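The Summer Class Where Putting Away Fruit Takes All Day

I should say up front that I went to Akstead expecting to be bored. A friend had told me there was a summer robotics class out there that had spent weeks on a single chore, and the chore was putting fruit in a basket. My toddler can put fruit in a basket (she can also take it all out again and throw it under the couch). So I packed a sandwich and a phone charger and figured I'd be home by two.

I left at seven that evening. I'd forgotten to eat the sandwich!

The class is called Flullska, a name the first group of students picked out of a hat full of nonsense syllables, and it meets all summer long. Polyxeni Alexiou runs it. She used to teach middle school math and she still has the voice for it – you could hear her across a cafeteria – and she has one rule for visitors, which is that you may ask anything you like as long as you don't ask it during a run. I broke that rule in my first ten minutes and got the look.

The students work in pairs. One watches the robot and one watches the screen, and they swap after lunch. On the day I came, the task was written up as "sort, table one," and it sounds like nothing: find the apple, pick up the apple, put it in the basket where the banana is. The label for that part of the table is just the word "fruits," in marker, right on the white top. I liked that a lot. All that machinery, and the sign looks like something you'd stick on a shelf in a kindergarten.
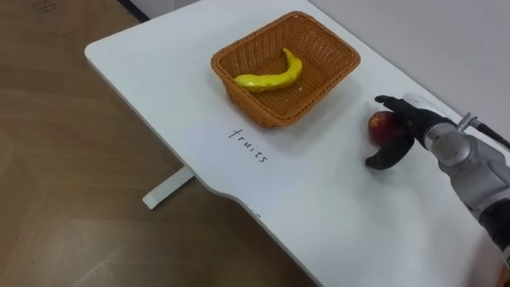

Grasping is the part everybody wants to talk about and letting go is the part that breaks your heart, according to Konstantinidis. I wrote that down and then spent an hour finding out what it meant. The students keep a shared notebook of everything that goes wrong, and there are pages and pages on releasing. Let go too high and the apple bounces. Let go too low and the fingers bump the banana, or catch the rim and drag the whole basket along. One entry from May says only "dropped, rolled, found under desk, try again," and somebody has drawn a sad face next to it.

They number their runs, by the way, and they never start over. The first one I watched was run 3229. A girl in a green sweatshirt read it out loud like a bingo caller, and then the room went completely quiet, and I noticed I was holding my breath over a piece of fruit.

What surprised me was how much arguing goes on between runs, and how good the arguing is. Should the arm come in over the short side of the basket or the long side? Should it slow down before the rim, or stay at one speed and just aim better? Two of the boys had been going back and forth on that second one since Monday, and each had brought charts. 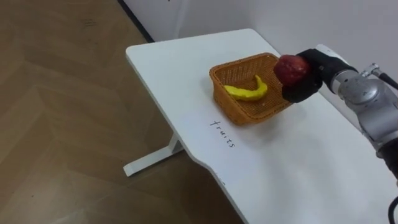 Alexiou mostly lets them fight it out. She'll step in if it gets personal, but otherwise she leans on the windowsill with her coffee and waits, and when they've run out of steam she asks what they'd need to measure to settle it. Then off they go to measure it. The slow-down camp wanted 200 runs each way. The steady-speed camp said that was far too few and asked for 1000, and they were still haggling when we broke for lunch.

Lunch, I should add, is serious business. The bakery in Drotorby sends over a tray of cheese pies, and if you're a visitor you're allowed one. (I had two. Nobody stopped me.) I sat with a student who'd signed up because her older brother told her it was easy, and she's still mad at him. She wants to be a nurse. She told me the class had made her more patient with her grandmother, who has bad hands and takes a long time to pick things up, and I've thought about that quite a bit on the drive home and since.

In the afternoon they took on a harder version, with more of the desk in play and a second basket, and the arguing started up all over again.

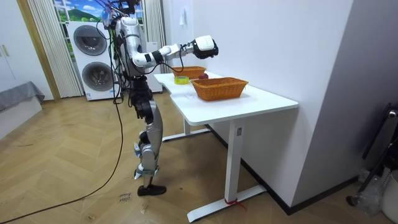 Do you need to know how to code before you sign up? Most of the students had never written a line when they started, and Alexiou teaches what they need in the first two weeks, in the mornings, with paper and pencil before anyone touches a keyboard.

The part I keep telling people about is the last run of the day. It was past six, two parents were already waiting out in the hall, and the students had talked Alexiou into one more the way kids talk you into one more story. They've set themselves a goal of 2000 clean runs before the class ends, and they're very strict about what counts as clean. A wobble is fine. A nudge to the basket is not, even a tiny one, and they'll rat each other out over it.

The class shows its work to families on Fri 23 July, and anyone in Akstead can come along. I've already told my daughter we're going. She wants to know if she can hold the banana.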